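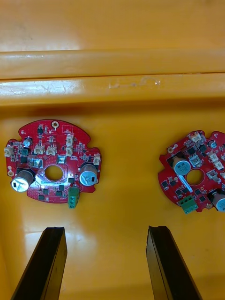

3. Parts presentation and the kitting task

3.1 Background

Kitting is the step in which the parts for one unit are gathered from stock and laid out together before assembly begins. In small shops it usually gets less attention than the assembly itself, and the way parts are presented is often left to habit. The practice of putting loose parts in open bins along both sides of the work area goes back a long way. A shop handbook printed in 1959, which Nechyporuk found in the library at Stillton, already recommends it for light electrical work, with the heavier items kept nearest the worker. Our interest is in what happens when the items are of mixed shape, with rigid boards, short cylinders and soft wiring all going into the same kit.

3.2 Layout of the table

The layout used in this study was drawn up by Hrynyshyn and Tshabalala and fixed on 3rd June, after which it was kept the same apart from the place of the central tray. Two white table sections were pushed together to form one surface. Stock was held in yellow plastic bins, two on each side, and the kit was built up in a rectangular stainless steel tray between them.
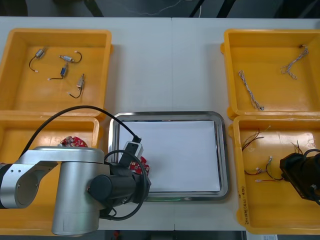
The bins are shallow and have no dividers. We tried divided bins at the Clakdale site the previous December and gave them up. The leads of the small parts tended to hang over the dividers, and a part lifted from one cell would drag its neighbor with it. In an open bin the leads can still cross, but there is room to spread the parts out. The color was a matter of what Mabula, our supplier, had in stock. It did turn out to suit the boards, as red on yellow is easy to find at a glance.

The steel tray was moved nearer to or farther from the front edge of the table between blocks. Its position had little effect on how the finished kit looked, and we do not treat it as a variable in Section 4.

3.3 Parts

The kit is based on the Jetska unit and uses parts of three general kinds.

Boards. The circuit board is red and close to round, with a large hole in the center. Its outline is irregular, with small tabs and notches along the edge, and the tallest parts on it are the cylindrical capacitors. A board laid flat stays where it is put. The only common fault was a board set down with its edge on top of a lead that was already in the tray.

Small cylindrical parts with leads. These have a short body and thin black wire ending in a small white connector. They are light, and the wire is stiff enough to hold a bend, so a part may point one way while its connector points another. Two parts set down with the same care can take up quite different amounts of room.

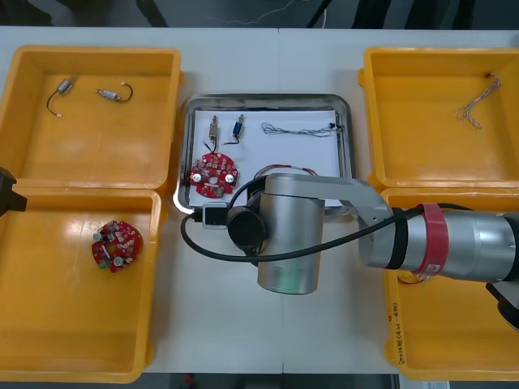
Wiring. The wiring was the least predictable of the three. A twisted bundle can be laid out straight and will mostly keep that line. A loose bundle of separate strands will not. It springs open when released, and its ends spread in several directions. Pavliuk suggested tying the loose bundles, which would have been easy, but ties are not used in the normal work of the shop and we left the bundles as they were.

3.4 Placement rules

We kept the rules for placement few. Parts were to lie on the sheet lining the tray, with no part on top of another. A lead could touch another part but could not pass under it. No exact position was given for any item. Polishchuk, who had packed kits of this type for years before joining the project, argued for a printed outline of each part on the lining. We agree that this would make the kits more uniform, but it would also have hidden the differences we wanted to record.

A kit was scored as acceptable if every part could be lifted out without moving any other. Parts that had to be untangled first were marked as linked. The score was given by two readers working separately, and the 80 kits on which they differed, out of 400, were looked at again by a third. Most of these cases came down to one question, namely whether a wire resting against a board counted as linked. We decided that it did not, unless the wire was caught under one of the tabs on the board's edge.

The soft parts account for most of the variation between kits. Figure 2 gives a typical case, in which the board and the loose wires lie on the sheet with a small white block sitting close to the upper rim of the tray.

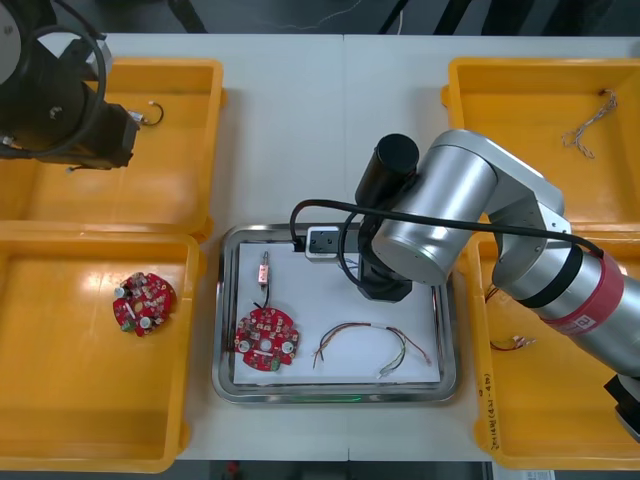 Figure 2. Central tray with round red circuit board (left) and loose bundle of colored wires (right) on the white lining sheet.

3.5 Clearing the table

At the end of each block the parts were returned to the bins by hand and the lining was checked for marks. Leads were straightened only if they had been bent back on themselves. Bins were not refilled to a set level, so the stock in each one varied over a session. We return to this point in Section 5, where the number of parts left in a bin is compared with how often their leads were found crossed.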